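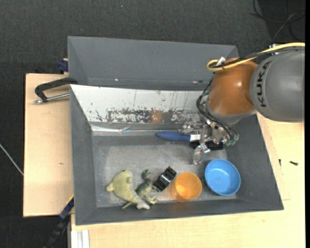 Andgate gives mixed returns to a robot arm, and the packers get new tasks

Fri 11 September

The returns department of Andgate, a mail order company for household goods and toys, has started to use a robot arm for the sorting of mixed boxes. The arm takes single items out of a gray bin, one after another, so that they can be checked and sent back to the shelves.

Until this summer this was handwork only. Employees stood at the long table for the whole shift, bent over the bins and picked out whatever the customers had sent back. Many of them complained about pain in the back and the shoulders. According to the company, the department receives roughly 1,000 returned items on a normal day, and after holidays it is much more.

"The difficult thing is that no bin is like the other," says Melaniia Demchenko, who leads the department. "In one bin you can have a brush, a bowl, a cup and a stuffed animal together. A person does not think about it. For the arm, each of these is a different problem, and soft toys are still the hardest for it."

The cell with the KUKA arm was installed by Plulard, an engineering office which also trained the staff. The software that decides where the gripper should close comes from a small supplier with the name Dai. Both firms will stay with the project until November, when Andgate wants to decide if a second cell will be ordered.

For the 46 people in the department the working day has already changed. Six of them were trained to operate the cell. They bring the bins, watch the picking from a screen, and step in when the arm stops and asks for help. In the first weeks this happened very often, sometimes every few minutes, and some operators said it was more tiring than the old work. The stops are fewer now, but they have not disappeared.

The other employees do more of the checking. They look for damage, test the articles where it is necessary, and decide what can be sold again. This work was earlier done by two people only, and there was always a pile waiting in the morning.

Not everyone is satisfied. Some of the packers are afraid that the company will not replace colleagues who retire. Demchenko confirms that no new pickers are being hired at present, but she says that nobody will lose the job because of the arm, and that this was put in writing in the agreement with the staff. The operators also receive a higher hourly pay, which the employees' representatives had asked for from the beginning.

One wish from the staff is still open. They would like to change places every two hours, so that the same person does not sit at the screen all day. A trial of this plan begins next month on the early shift.

Andgate's second warehouse, in Unell, will keep sorting by hand for the time being. Its staff can visit the cell in groups of 5, and should register with their shift leader.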